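Let the Small Libraries Keep Their Odd Hours

Jun 11, 2023 | By Eimear Lynch
3 min read

The county wants all of its branch libraries to open and close at the same time. Under the plan now out for comment, every branch would run from ten to six on weekdays and close on weekends, except for the main building in Cullinane. The argument is that people get confused when each branch sets its own schedule. I think the plan is a mistake, and I say that as someone who has driven to the wrong branch at the wrong time more than once.

Start with who uses a small branch. Semulham has 2,769 residents, and many of them work shifts at the packing plant or drive to jobs in Cullinane. The branch there opens at noon three days a week and stays open until nine. Those hours look strange on a chart. They fit the town. A parent who gets off at five-thirty can eat supper, load the kids in the car and still have time to pick out books. Under the new schedule that same parent would reach the door after it was locked.
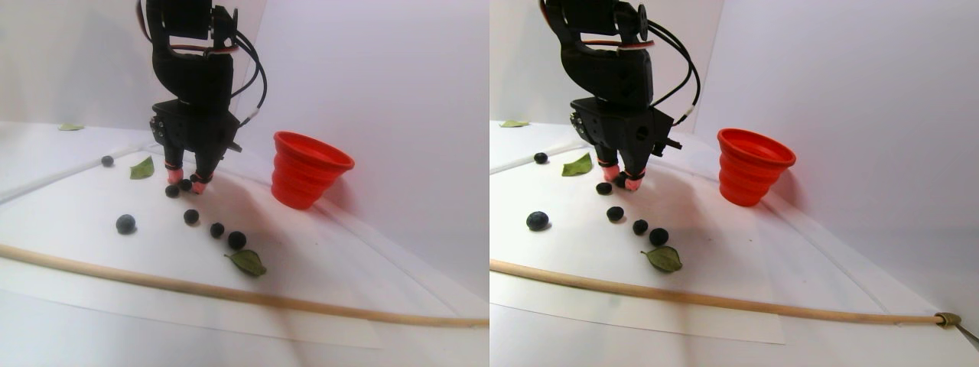
Clurnum is a different case. Its branch opens at seven in the morning, and it has done so for as long as I have lived in the county. Retired people come in for the newspapers, and high school students use the computers before first bell. By four in the afternoon the place is quiet. Keeping it open until six would mean paying someone to sit at the desk during the hours when the town has the least use for it.

The county's report says a single schedule would save $4,000 a year, mostly in printing and phone time. I don't doubt the figure, but it leaves out what we would give up. The report has a page on signs and a page on payroll software. It has no page on visits by hour, although the branches keep those numbers and send them to the main office every February.

I will grant the other side one point. The current listings are a mess. The website shows last year's hours for two branches, and the recorded phone message is wrong about Clurnum. People who want one schedule are often people who made a trip for nothing, and they have a right to be annoyed. The cure for a bad listing is a good listing. Fix the website, change the recording, and put a card with the hours inside every book that goes out.

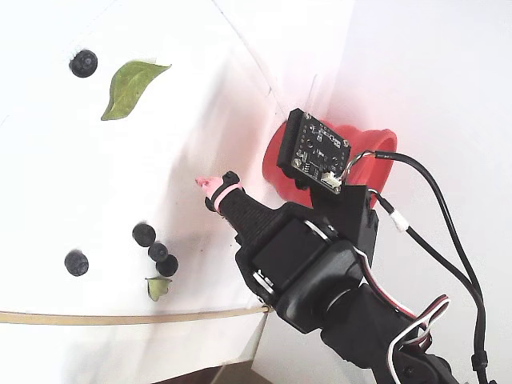
There is also the matter of who decides. Branch managers have set their own hours for 12 years, and they change them when the town changes. When the evening bus to Semulham was cut, the manager moved story time up an hour so families could still get home. She didn't need a vote or a consultant to do it. Under the new plan, a change like that would have to go through the county office and then apply to every branch, including the ones with no bus to begin with.

Some standards do make sense across the county. A card should work everywhere, fines should be the same, and a book borrowed in one town should be returnable in another. Those rules cost the user nothing. Hours are different — they decide whether a person can get through the door at all.

The comment period is still open, and letters can be left at any branch desk. If you use one of the small branches, write down when you go and why you go then. A few plain sentences will do.

Contact the editor | © 2023 Eimear Lynch | Back to top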